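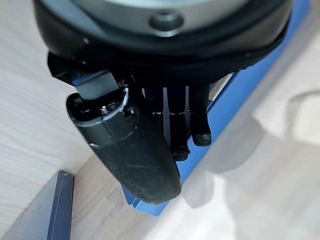 Photo: Anselmo Moya

Setting up the sorting tray and bench
Section 2 of the Caditz bench guide
Last updated: April

Read this section before you put any parts on the bench. It covers a wooden-topped bench with a single tray. If you have the longer Erkach bench, follow the same steps and treat each half as a separate bench.

Before you start

Clear the tabletop and wipe it with a barely damp cloth. Dry it with a second cloth, going along the grain. Leave the bench alone for around 48 minutes if you have used any cleaner other than plain water.

CAUTION: Do not use wax or spray polish. A tray will slide on a polished top.

Placing the tray

1. Check the underside of the tray for grit. Brush it off over the bin.

2. Run a finger slowly along the raised edge and the lip at each corner. A tray with a sharp or split lip should be taken out of use.

3. Set the tray down flat, well back from the front of the bench. It may sit square or at an angle, whichever suits your reach. Many people find a slant easier when they work from one side only.

4. Press on each corner in turn. If the tray rocks, turn it end for end and try again. If it still rocks, put a thin Chou mat under it.

5. Leave a hand's width of bare wood between the tray and anything standing next to it.

NOTE: Coloured trays are for parts waiting to be sorted. Keep sorted parts in lidded tubs.

Boxes and upright panels

6. Stand metal boxes on felt pads. Bare metal edges mark a wooden top very quickly.

7. Turn the sharpest edge away from the side you work on. Fit Bralto edge strip to any upright edge you are likely to brush with your forearm. One roll is 172 cm long and can be cut with household scissors.

CAUTION: Do not rest the tray against a metal box. The tray edge will wear and leave colour on the metal.

Filling the tray

8. Tip parts in gently from just above the tray. Start in the middle and spread them out by hand.

9. Stop when the bottom is covered. The tray is rated for 896 g, and a heaped tray is hard to lift without spilling.

10. To move a filled tray, clear the route first, then lift it by both short ends.

At the end of the day

Empty the tray, wipe it out and store it upside down. Check the wooden top for scratches and rub light ones with fine paper, again along the grain. Deep scratches should be filled before the bench is used again.

Comments

marrow_lane
Do the felt pads come with the bench? There were none in my box.

Tilda K
Mine were taped under the top, at the back. Easy to miss.

peterh
Step 4 sorted my rocking tray, thanks. Turning it round was enough and I didn't need the mat.

greybench
Can the edge strip be reused? I put mine on crooked.

marrow_lane
Found the pads, same place as Tilda's.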